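**To:** robotics-club list
**Subject:** Re: Block sorting – where are we before the Clamport meet?
November 2019

Hi all,

Reece asked some good questions and I want to answer them on the list so the newer members can follow along. His message first, my replies in between.

> **Reece Greenwood wrote:**
>
> I missed the last two build sessions and the shared folder is a bit of a maze. Can somebody tell me which pick routine we're running now? The last one I worked on went for the biggest patch of color it could find and closed on the middle of it. That was fine for single blocks and hopeless for piles.

We've moved on from that one! The new routine is in the folder called `pile_pick`, and the old one is still in `single_pick` if you want to compare. The main change is that it looks for a block with free space on both sides before it thinks about size at all. If there isn't room for both fingers, it skips that block and tries the next candidate. It's a small change in the code (31 lines, and half of those are comments) and I'm really happy with how much calmer the arm looks when it goes in.

The part I like best is Harnex, our little scoring script. It gives every visible block a number for how easy it should be to grab, and it prints the whole list to the terminal before the arm moves. You can sit there with the pile in front of you and argue with it. I've learned more from disagreeing with that list than from anything else this semester.

> Are we still on the foam mat? I thought the rules said bare floor.

Bare floor, yes. We rolled the mat up for good once we'd read the rules properly. I wish we'd done it in September, but the color thresholds needed redoing anyway. The floor in the Ellwood building is blotchy, with gray and tan patches all over, and the tan ones are close enough to plain wood that the detector kept getting excited about nothing. Turning the saturation limit up fixed most of the false hits on the floor and then lost us the wood blocks, so please don't just crank that slider. There's a separate wood check now that looks for straight edges first.

Shadows are still a nuisance. A pile throws a soft dark area onto the floor and a green block in shade can come out as a different green. If anybody wants a nice self-contained job, that's the one I'd pick.

> And what happened with the two greens? Last I heard we were counting them as one color.

They're separate classes now, lime and dark green. The Clamport sheet gives them different bins, so we had no choice, and I think it made the whole thing better. The trick was to sample colors from our own scuffed blocks under our own lights. The values we copied out of the Brotell handbook came from clean new ones, and ours have been in the club box for a long time.

I grabbed a still from the wrist camera so you can see the kind of pile we're practicing on: 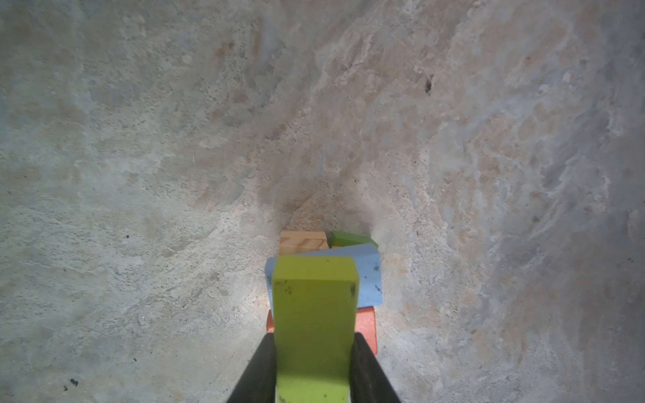
*Wrist camera view: lime block in the fingers, with blue, orange, wood and dark green behind it.*

Look at how much of the orange block is covered. Its two ends show on either side of the lime one, and the old code would have happily called that two orange blocks. Merging pieces that line up is on Ryan's branch. Ryan, could you push what you have, even if it's messy? I'd love to try it on piles like this one.

> What do you need from me?

So glad you asked! Three things, in whatever order suits you:

- Read through `pile_pick` and tell me where the comments don't make sense. You wrote the original, so you'll spot what I've broken.
- Run a set of 40 picks with the standard mix and save the Harnex printout for each one. Put the misses in too, please – those are the ones I want to read.
- Think about what the arm should do when every block scores low. At the moment it gives up politely and goes home. I'd like it to nudge the pile and look again, but I don't have a gentle way of doing the nudge yet.

For everybody else, the practice slots for December are on the sign-up page. There are 6 people per slot at most, because the room gets crowded and somebody always ends up standing in the light. If you've never driven the arm before, come anyway and sit with one of us for a few runs. It's a lot of fun once you've got the hang of the stop button.

One small request: after your slot, put the blocks back in the box and leave the camera bracket alone. Moving it even slightly means a new calibration, and that eats most of an evening.

Reece, welcome back. Shout if the folder is still a maze and I'll write a proper readme.

Ryan has the key to the cabinet until the end of the month.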